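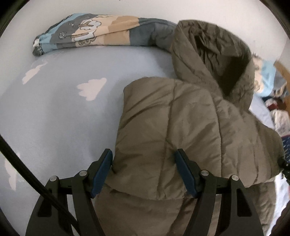 Every October I have the same small problem, and it is the winter jackets. We live in an apartment with one closet and a half, the half being a space behind the bedroom door where the former tenant put a rail. When the first cold morning comes I want my jacket immediately, and when it is warm again for one week I want it to disappear. For folding I use the bed, as the bed is the only flat place in our home which is large enough. The hood is always what defeats me. You can fold the body of a puffy jacket along its long seams quite well, it almost wants to be folded there, but the hood is big and round and it lies wherever it likes, this time on top of the patterned bedding at the wall side. I have owned the brown jacket for six winters and I still do not have a good opinion about where its hood should go.

I learned to fold from my mother, who folded everything in thirds, including plastic bags. Thirds is a good system for towels and for shirts. For a padded jacket it gives you a thick package that opens again while you are looking at it. My mother solved this by sitting on it. She would sit and shell beans for a while, and then stand up and put the jacket in the chest very quickly before it understood. I do not have a chest, and I do not often shell beans.

So over the years I tried several methods, and I want to write them down, mainly because Kumiko Ebihara asked me at work how I store ours and I gave her a confused answer at the coffee machine.

## The vacuum bag

Everybody recommends it. I bought a set from Irkovetti, three bags with a valve, and for one summer I was very proud. The jackets became flat like cardboard and I could slide them under the bed. In autumn I opened the bags and the jackets stayed flat. Mine came back slowly after two days on a hanger and some shaking. My husband's older one never recovered completely in the shoulders, and he said that he looked like somebody who had been ironed. I think that if you need the space very much, and the jacket is not dear to you, the bag is fine. I keep one of the three for the spare quilt. The other two have lost their air and I use them to protect shoes in the suitcase.

## Rolling it into its own hood

This I was shown by Takumi Minami, who hikes and who believes that every object can be put inside itself. You lay the jacket with the front down, bring both sleeves across the back, fold the sides in until the width is the same as the hood, and then you roll from the hem upwards, pressing the air out with your forearm. At the end you turn the hood over the roll. You have something like a loaf of bread.

It works well when the hood is deep. What I do differently from him is that I close the zipper first. He leaves it open, and then the two front parts slide away from each other in the middle of the rolling and I must begin again. Also I roll slower. If you press the air out too fast it only goes to the next section and makes a balloon there.

The loaf is good for travel and for the top shelf. I would not leave it so for the entire summer, for the same reason as with the bags.

## The flat fold

For storing at home I now prefer this one:

1. Close the zipper and empty the pockets. (I found a bus ticket, a hair tie and a chestnut.)
2. Lay the jacket on its back and smooth it with the flat hand, starting from the neck.
3. Fold one sleeve across the chest, then the other. They should lie straight, without crossing too much, or you get a hill in the middle.
4. Fold the hood down over the sleeves.
5. Bring the bottom hem up to the neck, only once.

Then it goes in a cotton bag, loosely, and the bag goes on the shelf with nothing on top of it. The fold is thick. I accept this. I measured the shelf before I bought the bags, it is 90 cm wide, and two jackets go next to each other with a little room for scarves between them.

The cotton bags are in truth old pillowcases. There is a shop, Giraldo, two streets from us, where they sell proper garment bags in unbleached cotton, very beautiful, and I stood in front of them for a long time. Then I went home and looked in the linen drawer.

## Before you put it away

I make this mistake often, so I write it here also for myself: the jacket must be clean before the summer, and it must be completely dry. I once washed mine on a rainy afternoon and put it away in the evening when the outside felt dry. The inside was not. In autumn there was a smell like a cellar and I washed it two more times.

My way now is to wash it alone, on the gentle program, with the spin at 800 and not higher, and with very little detergent. Afterwards I hang it near the window for two days. Each time I pass I squeeze the padding between the fingers to break the lumps. The collar and the cuffs I brush with soap before the washing, because these are the places where six winters are visible.

Kumiko Ueda, my neighbor upstairs, puts tennis balls in her dryer with the jacket. I tried it once in her apartment and it is effective, but the noise is terrible. It sounded as if somebody was moving furniture without a plan.

## And hanging?

I know that the best answer is to hang it on a wide hanger and leave it in peace. If you have the closet for this, please do it and do not read blogs. In our half closet the rail already carries the coats, which cannot be folded, and a suit which is worn for weddings only. When I tried to hang the puffy jackets there too, the door did not open fully anymore, and I went into the bedroom sideways for a month.

What I did this year is a compromise. From now until spring my jacket hangs on the hook in the hallway, because I wear it daily. My husband has a second jacket, which he keeps for real snow, and this one stays folded in its pillowcase on the shelf until the snow comes. Last winter he wore it twice — once for snow and once because he could not find the other.

I still look for a solution for the gloves. At the moment they live in a shoe box with the hats, and every morning the left ones are at the bottom. Mehwish Rizvi wrote to me after my last post that she pins each pair with a clothespin and hangs them on a string inside the closet door. I bought the clothespins. The string I have not found yet, although I am sure there was some in the kitchen drawer, behind the candles.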